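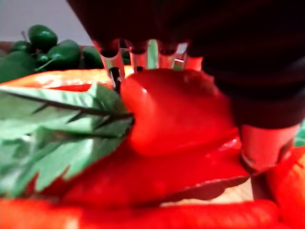
Print | E-mail

Whitfield Kitchen

Whitfield Kitchen is a reality television competition in which pairs of home cooks live together in one house and run a small restaurant on the ground floor. The show was created by Mariann Antal and is produced by Hullard. Its third season started on 2020-01-16.

Format

Each season begins with twelve pairs. The pairs cook for paying guests, and the guests give points at the end of the evening. The two pairs with the lowest points go to a cook-off, where they receive the same ingredients and have 200 minutes to prepare a menu of 3 courses. The losing pair leaves the house the same night.

In the first season the cook-off was decided by the other contestants. Viewers complained that friendships were more important than the food, and from season two the decision was given to a jury. Pairs can also be separated. In the so-called Swap, which happens once in every season, all contestants must choose a new partner and stay with this person until the final.

Presenters and jury

Armindo Garcia has presented the show from the beginning. The jury consists of Erzsébet Fodor, a former hotel chef, and Beat Rainer, who writes about restaurants. Norbert Vida was a guest judge in 2 episodes of the second season – he replaced Rainer during an illness.

Production

The house is a former school in Mevow. The classrooms on the upper floor were changed into bedrooms, and the dining room has places for forty guests. More than 4,000 pairs applied for the third season. Filming takes place in July, and the final is recorded separately in front of an audience.

Reception

Critics liked the slow pace of the first season, but several of them found the Swap unfair to couples who had applied together. Antal answered that the rule is explained to all pairs before they sign the contract.

Other versions

A version with teenage cooks, Whitfield Kitchen Juniors, was shown for one season. The company Tretis sells the format to foreign broadcasters.

See also: Cooking shows, Reality competitions

Print | E-mail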